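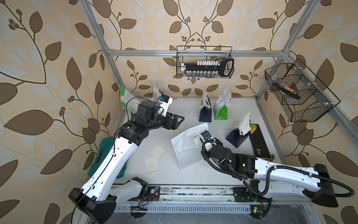

Paper bags, and wallpaper with leaves and berries on it.

I have been trying to get rid of plastic bags since December, and I thought it was time I wrote down how it's going, mostly for my sister-in-law, who keeps asking (and for the two of you who wrote in after the compost post, thank you, I loved both messages!).

The drawer under our kettle used to be so full of plastic that you had to push it down with one hand while you shut it with the other. I bought a pack of 100 brown paper lunch bags from the shop in Trarkside and started there. Mushrooms keep beautifully in them, bread rolls not so much, and I've gone back to a tea towel and the old tin for those. Lettuce was a disaster. I won't go into the colour of it.

What has surprised me most is how many times you can use a bag if you fold it along its own creases. I do mine at the bench after tea, with the radio on, and put them back in the drawer standing up so I can get at them. My favourite has carried sandwiches, then birdseed, then a neighbour's lemons, and it's still going, though a bit soft at the corners now.

The freezer is where I'm stuck. Paper goes limp, jars take up all the room, and I cracked a good one full of pumpkin soup by filling it to the brim, which my mother warned me about more than once. I still have 20 zip bags left from before and I'm washing them and pegging them out on the line until they give up.

If anyone has found something that works for frozen peas, please tell me in the comments. We eat an awful lot of peas.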